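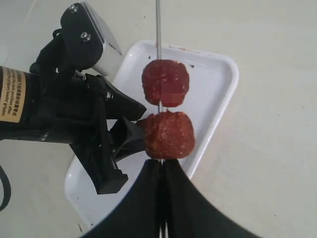
Florin Olteanu wants a phone that lasts two days and has a headphone jack, and he has stopped expecting to find both in the same box. He wrote to us in March after we reviewed three midrange handsets in a row that had neither. He had been using the same phone for almost 14 months past the end of its security updates, and he asked why the only small company still making the kind of device he liked seemed to be leaving the business.

The company is Skirkero, and it is leaving, at least in part. On April 24, 2024, it confirmed that the Nistska 4 will be the last phone it designs in-house. The handset goes on sale at $213 in a single storage size, in gray or dark green. After that, the Nistska name passes to Stellmont, the contract manufacturer that has assembled every Skirkero phone so far.

Skirkero will keep its software team. Phones already sold, including the Nistska 3, stay on the update schedule they were promised.

The specifications are modest. The Nistska 4 has a 6.1-inch LCD screen, 6GB of memory and 128GB of storage, with a card slot under the back cover. The battery can be removed by hand, as it could on the three earlier models. There is a headphone jack on the top edge. Charging is slow by current standards, and there is no wireless charging at all.

I used one for 16 days as my only phone. Calls were clear, messages arrived on time, and the battery made it to the second evening on most days. Video calls on cellular data drained it faster. The camera is acceptable outdoors and poor in a dim restaurant, where it takes long enough to focus that people start talking again before the picture is taken. The fingerprint reader sits in the power button and missed my thumb often enough that I went back to a PIN.

The screen is the part that feels old. It is sharp enough for reading, but the brightness tops out early, and on a sunny sidewalk I had to turn my back to the light to see a map. The plastic back cover creaks a little when pressed near the camera. Neither bothered me much after the first week.

Brândușa Ciobanu, who ran hardware at Skirkero until this month, said the decision came down to parts. A company ordering screens in small quantities pays more for each one and waits longer, and when a supplier drops a panel from its catalog, the whole front of the phone has to be drawn again. That happened twice during work on the Nistska 4. The second time, the launch slipped by five months.

"We were spending our time finding replacements for parts we had already picked," she said. "The phone you have is more or less the phone we planned. It just took two phones' worth of work to get there."

Stellmont has said little about what it will do with the name. Harsh Pant, who handles its consumer products, told me a Nistska phone is planned for next year and that it will share a main board with other devices the factory builds. He would not say whether the battery will come out. Asked about the headphone jack, he said it was "under discussion" — the same answer he gave about the card slot.

Owners of the older models have been discussing it too, mostly on the Stoica forum, where spare parts lists and unofficial software have been traded since the first Nistska. A thread about the handover had 1,398 replies when I last looked. Many of the recent ones are about batteries, and whether to buy a second one now. Skirkero says it will sell them for as long as it supports the phones, and the Nistska 3 and 4 use the same part. The first two models use a different one, already listed as out of stock.

Ludivine Rey repairs phones and has worked on every Nistska model. She expects the 4 to be easy to keep going. The charging port is on its own small board, held by two screws, and the screen comes off without heat. The side buttons are the weak point, in her experience, and she would order a spare set along with the phone.

Olteanu has ordered the green one. He did not order the buttons.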